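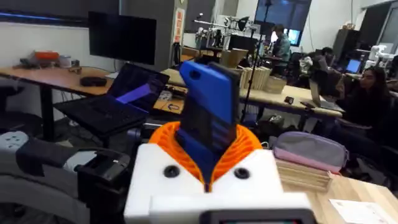 The student robotics room at Clandov on a Friday, with the project arms in front and laptops open behind.

My objection to the Havlíček challenge has nothing to do with the students, and I want to get that in early, because the last time I grumbled about it in this newsletter I was accused of wanting to close the club. I don't. I'd like the club to have more space and a longer lease on the room. What I want it to have less of is the Havlíček.

For those who have managed to avoid it, the challenge asks each team to get a two-armed robot to do a small household job. This year the job is packing a school bag. The robot picks up a handful of things from a table, puts them in the bag and stops. Teams send in a video in March, the best are invited to a final, and the winner gets a grant of £3000 towards equipment. Our entry is called Cundik. I have asked where the name came from and had a different answer each time.

Cundik learns by copying. A student steers the arms through the job, the movements and the camera pictures are recorded, and after enough of this a program is trained to make the movements by itself. It sounds clever and it is, up to a point. In practice it means a great many evenings of a bright nineteen-year-old putting a pencil case in a bag, taking it out and putting it in again. When I visited they had 116 recordings they thought good enough to keep. I didn't ask how many they had thrown away, and from the faces I think that was kind of me.

Then came the tests. Gearóid Phelan, a second-year who keeps the team's log in a spreadsheet much tidier than my own accounts, showed me the latest batch. The robot had been given 32 tries. It packed the bag properly in 3 of them. He had coloured those rows green and written underneath, "all with table in same place as training, blinds down". I thought that was the best bit of science I had read in weeks. Somebody had moved the blinds, seen the results change and bothered to write it down.

You won't find that line in the entry, though. The Havlíček rules ask for one unedited run, and they let the team choose which. So the judges will see the arm reach out, close on a pencil case and lower it into a bag, and they will see it go right. They'll see much the same from every other team. The rules don't ask how many tries it took to get the video. They don't ask what happens if the table is moved a hand's width to the left. There is a box for "impact on society", with a generous word limit.

I put this to Branislav Kováčik, who supervises the club and has a great deal more patience than I have. He said I was treating the video as a fraud when everyone in the field knows what a demo video is. "They know it's the good one," he said. "They watch it knowing that." Perhaps the judges do. I'm less sure about the first-years, who come to the club because they have seen such videos, and who are now being taught to make one. I'm not sure at all about the parents at the open day, or the local firms we ask for money, or the college website, which last year said our students had "taught a robot to tidy up". They had not. They had taught it to tidy up that table, on a good afternoon, now and then.

Branislav's stronger point was that a deadline makes things happen. Without the Havlíček, he said, the arms would spend the winter switched off, and half the team would drift away to something with better snacks. I believe him. I was in a club myself once, a long time ago, and we did no work whatever until somebody entered us for something. But you can set a deadline for a different sort of task. A competition could send each team a table layout on the morning and count the first ten tries, whatever they look like. It would make dreadful viewing. The winner might manage two. I would happily sit through it, and I think I'd come away knowing something about whose robot worked.

There is also the matter of what the students themselves learn, which was supposed to be why we bought all this kit. Ask them and they are frank. One told me she had spent most of the term learning to hold her hands steady and not much of it learning how the training worked, because the training part arrives ready-made and you mostly press go and wait. She didn't seem unhappy about it. She said it was restful. Another had gone deep into the gripper, why it let go of soft things and whether a different fingertip would help, and was told kindly by his teammates to leave it until after March. He left it. It's the sort of question a student project is made for, and it was dropped as it wouldn't show up in the video.

I can hear the reply, as I've had it before: this is how real work is done, things get dropped, get used to it. Fine. They'll have forty years to get used to it. A club that meets in the evenings, that nobody is paid to attend and that answers to no customer, could afford to be slow about a fingertip.

And I will admit that I enjoyed myself. I stayed much longer than I had planned. There is something very odd about watching a machine dither over a pencil case, go in too high, close on air and carry the air carefully to the bag. The students groan every time as if it were the first. They talk to it. One of them apologised to it. After the fifth or sixth miss I noticed I was leaning sideways in my chair to help, and I've no doubt that if it had gone in I would have cheered like everyone else, and gone home and told my wife the robot could pack a bag.

That is roughly what the judges will do, too.

What I'd ask for is small. Let the club enter if it must. But put Gearóid's spreadsheet up next to the video, on the same page and in the same size, with the rows that aren't green left in. If the Havlíček people object, we'll have learned what sort of competition it is. If they don't, other teams might be shamed into doing the same, and one or two of them may turn out to have numbers worse than ours. Branislav says he'll think about it after the deadline. The entry form closes on Friday.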